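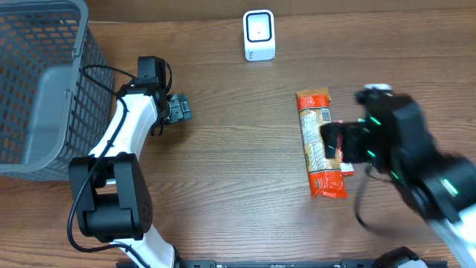

Bretach Facilities Service Desk
Ticket category: Building systems, hot water
Site: Pernby Annex, ground floor and second floor
Priority: Medium
Status: Closed, with follow-up scheduled for February

Reported issue

Occupants of the second floor report that the hot water at the kitchen sink and both restroom sinks turns lukewarm by mid-morning and does not recover until after lunch. The ground floor is not affected. The problem was first noted after the quarterly water shutdown. A similar complaint was received from the second floor last winter and was closed without work when the temperature returned to normal.

Equipment

The annex is served by one Gallora storage water heater in the basement plant room, with a recirculation loop to both floors. The loop has one pump, one check valve at the return connection, and a balancing valve on each floor branch. A mixing valve is installed at the heater outlet. The pump timer and the thermostat are separate controls.

Log

Entry 1, 8:10 a.m.
Service desk contacted the site and confirmed the report. Occupants were asked to avoid running the second floor taps for long periods, as this hides the fault during testing. A notice was placed at the kitchen sink.

Entry 2, 9:40 a.m.
Technician on site. Heater thermostat found at the correct setting and tank outlet temperature normal. No leaks at the tank, the relief valve, or the visible pipework. The temperature after the mixing valve was steady at 53 degrees Celsius. The heater and mixing valve were ruled out as the cause.

Entry 3, 10:25 a.m.
Second floor kitchen tap measured at 38 degrees Celsius after the water had run for 3 minutes. Ground floor tap measured close to the mixing valve reading. The second floor return pipe was cool to the touch where it enters the plant room. Recirculation pump was running, but with an uneven sound.

Entry 4, 11:00 a.m.
Pump timer checked. The clock was 5 hours behind, most likely as a result of the power to the plant room being switched off during the shutdown. Clock corrected. The programmed on and off periods were left as found. This explains the poor supply early in the day but does not explain the cool return while the pump is running. Ticket kept open.

Entry 5, 1:15 p.m.
Air released from the high point vent on the second floor branch. A large amount of air came out, followed by discolored water for a short time. Pump noise stopped. Return pipe began to warm, but slowly. Second floor balancing valve found almost fully closed, and the tag that records its setting was missing. Valve opened to the position given in the Bednarek commissioning sheet held in the site binder.

Entry 6, 2:50 p.m.
Readings repeated. The second floor kitchen and both restroom taps are now in line with the ground floor. Return pipe warm at the plant room. Ground floor supply not reduced by the valve change. Site contact informed that the taps may be used as normal.

Entry 7, 9:30 a.m., second visit
Readings taken again under morning load. All taps within the expected range. Pump timer showing the correct time. No further air at the vent. Occupants report no trouble since the first visit.

Cause

Two faults were present. The timer had lost its setting, so the pump was off during the morning. Air had also entered the second floor branch when the system was refilled, and the flow through that branch was already low due to the position of the balancing valve. It is not known when the valve was moved. The earlier complaint suggests that it was in this position before the shutdown.

Parts used

One valve tag. No other parts were required.

Follow-up actions

The shutdown checklist for Pernby Annex is to be amended to include venting of both floor branches and a check of the pump timer after power is restored. The amended checklist will replace the copy in the site binder.

The backup battery in the pump timer is to be replaced at the February visit. The present battery does not hold the clock setting.

The check valve at the return connection was not opened during this work. If the complaint returns, it should be inspected first, and this ticket should be reopened so that the readings above remain with the record.

Closed by: Service Desk, Building Systems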